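**Ticket 2933: Paper bowls getting soft in the kitchen microwave**

Opened by: Siriporn Nuchit
Location: Suksawat office, second floor kitchen
Priority: low
Status: waiting on supplier

Three people reported the same thing on Thursday. Soup was heated in one of the new paper bowls and the base went soft before it got to the table. One bowl leaked on the counter. The old Flallden bowls never did this. The new ones are from Tivis, case of 200, opened at the start of June.

## Checked so far

1. Looked at the case label. It says "hot food" but gives no microwave time. The Flallden label said 2 minutes max.

2. Filled one bowl with tap water and left it on a paper towel until after lunch. Towel stayed dry, so the seams are OK when cold.

3. Heated a bowl of water for 2 minutes on full power. Base was soft when I picked it up. Repeated on medium with a second bowl and it held its shape.

4. Compared the shape with the old stock. The Tivis bowl is oval with a flat base and a thin rim that flares a little, tan outside and pale cream inside. The microwave on the counter is the two-knob one, so power and time have to be set by hand.

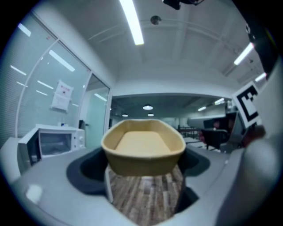 5. Went through the sleeve that was already open. 19 bowls left in it, no dents or damp spots. I don't think it's a storage problem.

## Workaround

Medium power, 2 minutes or less. Carry the bowl with a hand under the base. For anything with a lot of liquid, use a mug or one of the ceramic bowls. Sent this to the floor list at 3:40 pm.

## Open items

- Tivis asked for the lot number. Sent, no reply yet.
- Vumer can supply the Flallden bowls again but nearly a case is the smallest order they'll split. Need to know if we want that or a full one.
- Leave the rest of the Tivis case for salad and dry snacks until we hear back.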